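Apr 24, 2021
By Katiyar

Storing and Repairing Choral Scores at Home

Singers who keep their own vocal scores usually lose them to the spine first. A score opened flat on a stand several times a week is under more strain than a novel, and most octavo editions have only glue or two staples holding them.

Store scores upright, spine down to the shelf, in boxes no more than 20 cm wide. A tighter pack warps the covers. A looser one lets thin anthems slump and crease at the foot. Keep the shelf off outside walls and at least 6 inches above the floor.

For a loose center sheet in a stapled score, lift the old staples with a blunt knife, realign the folds, and sew through the existing holes with linen thread. Start and finish inside the fold. Tie a square knot and trim the ends to 6 mm. Do not use clear office tape on the fold. It yellows, and the adhesive creeps onto the notes.

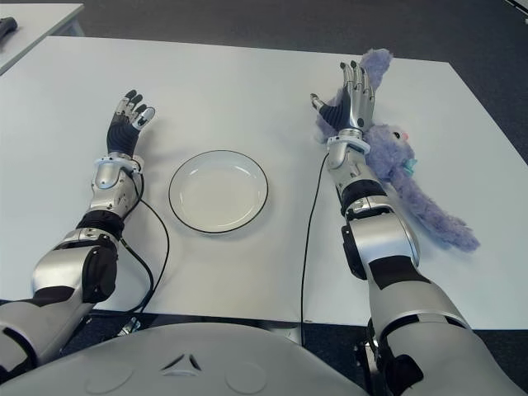 Nimon wrote in to object that sewing takes too long for a choir set, and that a long-arm stapler does the same job if the new staples go in beside the old holes. This is acceptable for scores up to 2 mm thick. Beyond that the legs do not close fully and will snag the next copy.

For glued spines, use PVA thinned slightly with water. Fan the loose pages, brush a narrow line along the edge, square the block, and press it under a board until the next day. Put waxed paper on each side of the spine. The Grukulico brush with the short bristles is easier to control than the wide one.

Pencil markings should be removed before any repair, using a soft white eraser and strokes toward the outer margin. Work on one page at a time and hold the paper down near the spine. Breath marks in ink are best left alone.

Hired scores are a separate matter. Katuvden charges for any repair made by the borrower, including neat ones, so return those with the loose pages in order and a note of the page numbers.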